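Teleoperated teaching in simulation: pre-session checklist, with comments
Site: Nisness. Rig: Skiniser arm, simulated. Checked by Kayode Dauda, October 5, 2020

1. Operator has read the task sheet before touching the controller.
OK. The sheet says "place neatly", and I still don't know what that means to a learner that only copies joint angles.

2. Fingers open at the start of each run.
OK on the runs I opened. The July set had several that began half closed, and they went into training all the same.

3. Wrist view shows both fingertips and the gap between them.
OK. 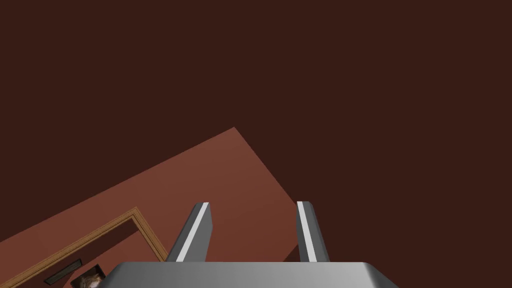
I would still like a second view before anyone signs this off. An operator steering from the wrist alone tends to guess at depth, and the guess gets copied along with everything else.

4. Controller lag checked.
FAIL. The limit on the sheet is 5 frames and I got 12. Kulitz put this down to the network. Retest on a cable.

5. Thin upright items can be approached without catching a neighbour.
NOT SHOWN. A pen and a black cylinder on wood grain make a fair test, but I want to see the approach from the left as well as from straight on.

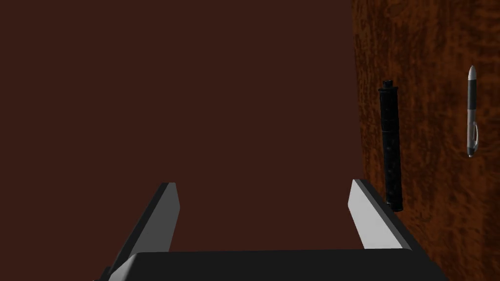 Can a failed demonstration be kept if the operator recovers?
Only if it is tagged as a recovery and the slip is left in. Trimmed ones teach the arm to start from places it will never reach by itself.

6. Demonstrations counted and named.
PART. 408 files in the folder, 2 with the same name. Fix before upload.

7. Surfaces easy to tell apart on the operator's screen.
DOUBTFUL. Reddish-brown panel against dark maroon, very little shading. The thin tan frame and the orange strip stand out well enough — the edge of the panel less so. Flat lighting flatters nobody's depth sense.

8. Stop button tested from the operator's chair.
OK, twice.
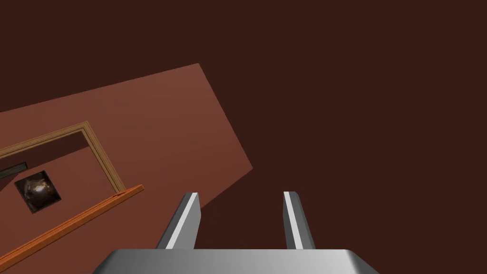 Đặng disagrees with me on item 7 and wrote back that operators get used to the colours within a morning, that the lag matters far more, and that I should stop marking things doubtful when I mean I don't like them. Noted. The mark stays until I see a run by someone new.

9. Result: not passed. Items 4 and 6 to be redone, 5 to be shown.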